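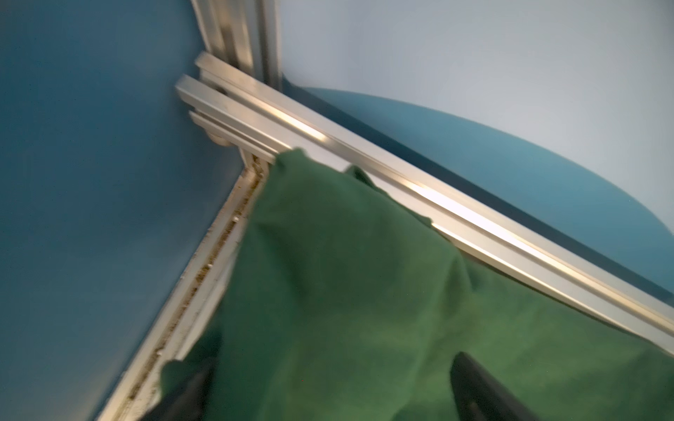 Every cell looks nice on an open day, wrote Jurčo under my short note about the Lakdale visit, and he wanted to know who cleans the slots of the profiles and how often. It is a fair question, so I write the longer report now.

The visit was on March 6, 2024. From the station you take bus 28 and walk the last part along the canal. Hevov showed three halls, but I spent most of my time at the cell they call Dullano, where two arms handle cloth.

The slots first. Dirt and small debris do collect in them, on the side rails and also in the wide front profile which carries both arms. Our guide did not hide it. She told us they brush the slots by hand and then use a vacuum with a narrow nozzle. Compressed air is forbidden, it only sends the dust to the wrists. The full cleaning is done every 2,000 cycles, and the counter was at 814 when we came.
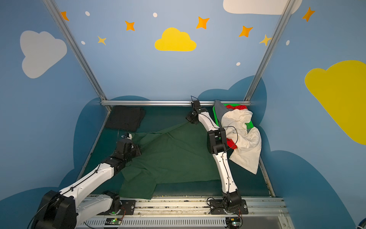
The arms are bolted to black plates on the front profile, and the cable duct runs directly below. I liked this arrangement very much. A technician can reach the small boards at the duct from the front, and he does not need to move the arms. When a plate is taken off, they check the distance between the two bases again — a small error there gives a crooked pull on the fabric.

The cables were the second topic. The ones on the arms get a look at each shift change, mainly at the elbows and wrists, and they are replaced when the jacket becomes stiff. One visitor asked for the price of a set and got no clear answer.

Fingertips are kept in a drawer with the date of mounting written on a paper label. I would prefer a proper list, but they say the drawer works for them.

The next open day is planned for September. Registration was slow this time, so write to them early.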